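Workshop notebook, Drenbridge, upstairs bench
December, started a bit after two in the afternoon

Carrying on with the pens and cups business from the last entry. I said I'd only give it an hour and I've already gone past that, but it's such a good little problem! We get through pens at a shocking rate up here and half of them die because of how they're kept. So the question is what a pen should live in on the white table, where there's no rail and nothing to clip to, and whether a plain paper cup is good enough.

Put out one cup, one marker with a red cap, one slim black pen with the silver band. Nothing else on the table, so I can see what tips and what rolls.

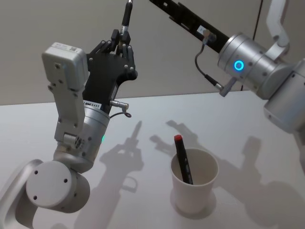
First thing I wanted to settle was which way up the marker goes. Iddrisu stores all of his cap down and swears by it, and for the fat whiteboard sort I think he's right, the ink stays at the tip and you get a proper dark line straight off. The slim pens don't seem to care. I had a pair of Ledesma fineliners from the drawer that had been standing nib up since the summer and both wrote on the second stroke.

Weight matters more than I'd guessed. An empty paper cup is hardly there at all, and a tall pen leaning on the rim pulls the balance well over to one side. A marker on its own is fine. Marker plus pen is fine if they lean opposite ways. Both leaning the same way and a knock on the table leg will do it — tried it with my knee, 20 knocks, cup went over 2 times. Better than I expected for something out of the kitchen cupboard.

Tried a spoonful of dry rice in the bottom of a spare cup. Lovely and steady, but the rice gets into the caps. Big steel washers work nicely and don't get into anything. Must ask Melina if we can keep the odd ones from the Brundau job, they're just the right size to sit flat in there.
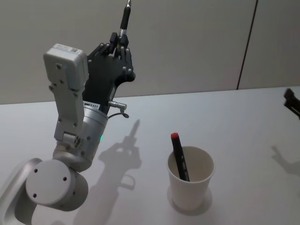

Rim width next. The Pidov cups are a touch narrower than the ones downstairs and I like them more, the pens stand closer to upright and you can pick one out without dragging its neighbour along. Dropping one back in is where the wider cup wins. You can be quite careless and it still goes in. If I had to choose for a shared table I'd go wide, because people are in a hurry when they put things back and patient when they're looking for something to write with (me included).

Pens left lying on the table: the clip stops them rolling, mostly. Slim ones with a clip go half a turn and stay put. Ones with no clip just keep going, and the tabletop must slope a hair towards the window, which I never knew until today. Put a level on it some time.

Also weighed the jar of dead pens while I had the scales out and then forgot to write it down. Over 70 in there anyway. Could be refilled, a good few of them, if we bought the right cartridges.

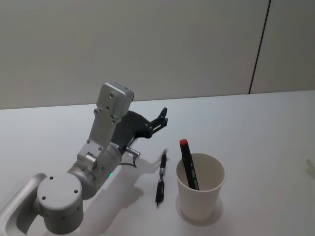
Melina Gavalas has read this far and wants it noted that the washers are fine to take, but the cup should get a second cup slipped inside it first, as the washers will wear through the bottom in a month. She would also like cap down for markers written on the side in big letters so we stop arguing about it.

Doubling the cup is a great idea, doing that now. Still to try: the short pencils, and scissors.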